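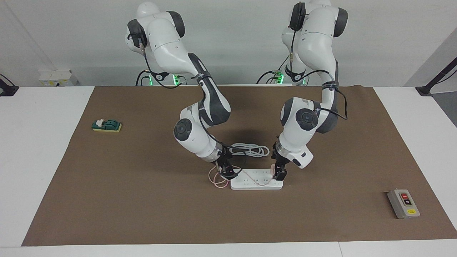

Getting there

The Condori workshop is up a ramp behind a tile showroom, and the sign on the door still belongs to whoever had the place before. I went in May, on one of their open afternoons, and found it on the second try. Entry is free. Coffee is by donation, and the jar is placed so that you can't pretend to have missed it.

Members share the tools and pay 20 dollars a month. Most of what gets built is furniture, plus one very long canoe that has to leave by the window someday. I had come for the Narska build, a two-armed bench that Hernán Cuadros and a few others have been putting together in the evenings for 8 months. He told me the first 90 percent went fast. He then talked for a good while about the other part.

The bench

The arms came from a supplier called Stesarard, secondhand, with a manual for a different model. The rest is home cooking: brackets, gripper mounts, straps to keep the cables from wandering into the elbows, and a control program named Vutska that Hernán wrote and will happily show you line by line if you stand still.

The job they have picked is plugs and power strips. I asked why, hoping for a vision of the future. Hernán said they had a drawer full of them.

It's slower than I expected and more absorbing than I'd like to admit. Two large white arms lean in over one power strip and a small pink plug with all the gravity of surgeons. A man next to me watched with his coat on, said he could do that himself in a second, and was still there when I came back from the canoe. 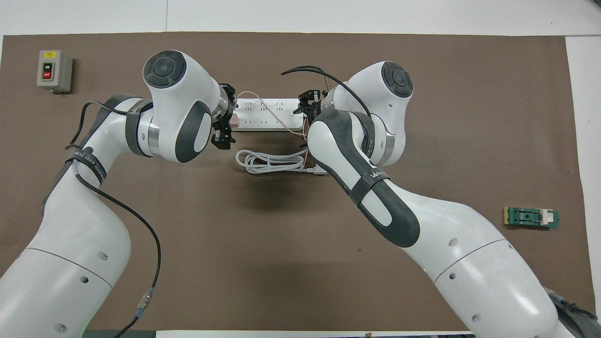
Can you build something like this without a machine shop?

Mostly, if you buy the arms ready-made. The Condori people cut their brackets with a drill press and a hacksaw, and spent about 200 dollars on them, including the ones that came out backward. The programming took far longer than the metalwork.

If you go

Come after 4 in the afternoon, when the table saw is off and you can hear the explanations. Parking is on the street. The tile showroom's lot looks inviting and they do tow. I took a bracket home as a souvenir, one of the backward ones, and it's now holding up a shelf in my garage at a slight angle.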